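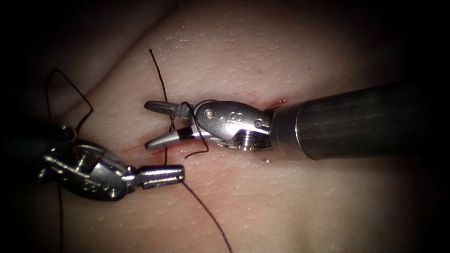
Re: [practice-sutures] Pads, thread length and keeping your loops under control

Hello all, and a warm welcome to those of you who joined in May. I have been meaning to answer Corey's message since I read it over breakfast, and then one thing led to another, as it does.

Corey McKinnon wrote:

> I've been practicing on the pale synthetic pads, the Ulis ones, and
> I have two complaints. First, the stitches pull through if I so much
> as look at them sideways. Second, I spend more time chasing the
> thread than tying it. It loops up over the pad and I end up grabbing
> the wrong part. I'm cutting 20 cm for a single knot. Is that too
> long? And does anybody have a way of getting more life out of a pad?
> I'm down to my last one and it looks like a colander.

Corey, I laughed at the colander, having a drawer full of them myself. Let me take the thread first.

Twenty is not outrageous, but I would come down a bit while you are learning the throws. Leave a short tail standing up out of the pad, long enough to pick up cleanly and no longer, and let all of the extra be on the working side. If both ends are long they will find each other, and then you are untangling. I also like a dark thread on a pale pad. I practiced for months with a light one that somebody had given me, and I could never see which way the loop was lying (my eyes are not what they were, I admit).

As for grabbing the wrong part, try opening your jaws and then stopping for a moment before you close them. Look at where the thread crosses, decide which strand you want, and only then go in. It feels terribly slow. I used to close on anything dark that came near the tips, and I have a whole pad of sad little half knots to show for it. And do keep the other instrument close by, where it can take the thread from you without a long trip across the pad.

Now, the pads. Pull-through on the soft ones is mostly a matter of taking too small a bite and then lifting as you tighten. Go in a little farther from the edge and pull flat along the surface, one end each way, and keep your hands low. I find the Lavemeck pads somewhat tougher, though they have a rubbery drag that I don't care for, and the needle squeaks going in -- it sets my teeth on edge.

To make one last, I work in rows starting from a corner and I don't let myself wander into the middle until the corners are used up. Then I flip it over. I kept a tally on my last Ulis pad and got 84 stitches out of the first side and 70 out of the second before it began to tear. The little pinholes don't matter much for knot practice, only for placement, so save your worn ones for tying and your fresh one for needle work.

I have two part-used pads here that I'd be glad to mail you, Corey, if you send me your address off-list. One has a crease across it from being stored under a box, but it is perfectly good on either side of that.

Warmly,
Storkthorpe bench, evenings mostly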